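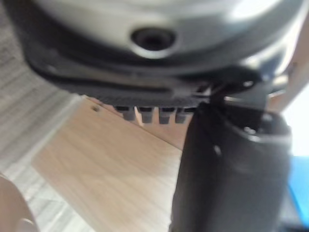
silver shell, dark rim under it, the hole

3 min read

21 December 2018. Season model, half term notes

Last proper session before the break so dumping everything in one place.

Reran the Stoltanon season from the October backup. 1000 runs, same fixture list, same seed as last time. They still go down in 44 of them, which feels low for a side with one clean sheet since the clocks changed. Bookies think it's a lot more likely. So either the model is too kind or I am missing something about the away games.

Checked away games first. Found it, partly — home advantage was being added twice for any match moved for TV. The rescheduled row keeps the old home flag and gets a new one. Fixed in the import, not in the model. Old results in the shared folder are wrong for every moved match, don't quote them.

After the fix: Stoltanon slightly worse, Zulport a good bit worse (they had the most home games moved). Matei barely shift. Fine.

Shots table next. 3680 shots in it now, all tagged by hand. Headers still a mess. A header from a corner and a header from open play get the same value and they shouldn't, Zulport score half their goals from corners and the model thinks they're lucky every single week. Split them. Need to redo the tags for the first few weekends, I was lazy and just wrote "header". 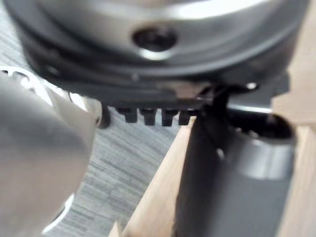
Late goals. Tried the idea from the whiteboard, bumping the scoring rate after minute 85. Helps the totals, hurts the draws. Too many 1-1s turning into 2-1s. Took it out again. Might be better to tie it to who is behind, a team losing by one throws people forward and a team winning by one sits in. Didnt have time to try that.

Holideo feed was down twice this afternoon. Lineups came through with the bench listed as starters for the Matei game, eighteen names. Put in a check so anything over eleven gets thrown out and we fall back to the previous lineup. Ugly but ok for now.

Keepers — still one rating per club. Has to change. Zulport's number two has played the last four and he is clearly not the same keeper, let in two from outside the box on Saturday alone.

To do after the break:
- retag headers, first few weekends
- keeper ratings per player
- scoring rate by game state
- rerun all three clubs with the import fix and save it under a NEW name
- ask Holideo if they resend corrected lineups or if we have to pull them again

Left the long run going on the back machine, pls don't restart it. Output goes to the usual folder, the log is seperate.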